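## Can they do the chores yet?

Every time I go to my sister's for Sunday lunch somebody asks when the robots are going to start doing the washing up, as though I had the delivery date in my pocket.
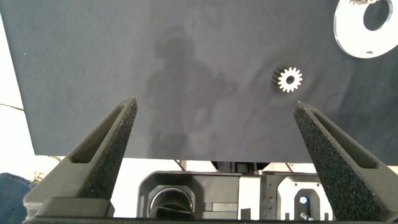 So when Retno Nugroho invited me to spend a day at the Bretholm workshop, where she and her colleagues have been trying out arms on ordinary bench jobs, I packed a sandwich and went with that question firmly in mind (the washing up one, I mean, though I was willing to settle for news about any chore at all).

The short answer is that it depends very much on the chore, and on how fussy you are about the time it takes. Picking up a small gear and putting it where it belongs sounds like nothing. Most of us could do it while talking on the phone. For a gripper with two fingers it is a proper little piece of work, with the approach to get right, then the squeeze, then the lift, and after all that the business of setting it down over a peg without jamming it halfway. A small gear on a soft cloth surface is kinder than one on bare metal, Retno tells me, because it doesn't skid off when a fingertip nudges it. I was pleased to hear this, having lost more screws under my own kitchen cooker than I care to admit!

Kwan-ho Yu, who looks after the software side, had me sit and watch a full morning's run. The arm was given 50 tries at gear-on-peg and managed 32 of them without any help. I thought that was rather wonderful and said so, perhaps a bit loudly. Kwan-ho was less impressed. On a real shop floor, he pointed out, that would leave a person standing there all day putting the other ones right, and you might as well have given that person the gears in the first place. Flat rings and washers are their next headache, as a thin thing lying flat gives the fingers very little to get hold of, and shiny ones can confuse the camera as well. I do sympathise. Try picking a coin off a polished table in winter gloves and you'll have some idea.

What has changed since my last visit, back in February, is how the arm behaves when things go wrong. Then, if it missed, it carried on regardless and went through the whole performance of placing a part it wasn't holding, which was funny for the first few goes and then slightly sad. Now it stops, has another look and tries again, often from a different angle. Retno thinks this matters more than speed, and having watched both versions I am inclined to agree with her, although speed would be nice too. One stubborn gear took 7 minutes. I ate the whole of my sandwich.

As for the home, we talked about that over tea, and the mood was cheerful but careful. Gurkden, the team's other project, is meant to look at kitchen jobs such as emptying a dishwasher and wiping down a worktop, and it hasn't got beyond plastic cups so far. Cups are all one shape, more or less. The contents of my dishwasher are not, and there is usually a whisk in there tangled up with something. Folding clothes is further away still, in Kwan-ho's opinion, and he wouldn't be drawn on ironing at all.

Flondach, who make the bench fittings, will be lending a new tray of parts for the autumn trials, with gears in two sizes, and the Koval room will be open to newsletter readers on Wed 2 September if you would like to come and see for yourselves. Retno says to come in the morning, when the arm is running, and to use the side door. Do bring your own mug, there were only three when I was there and one of them had glue in it.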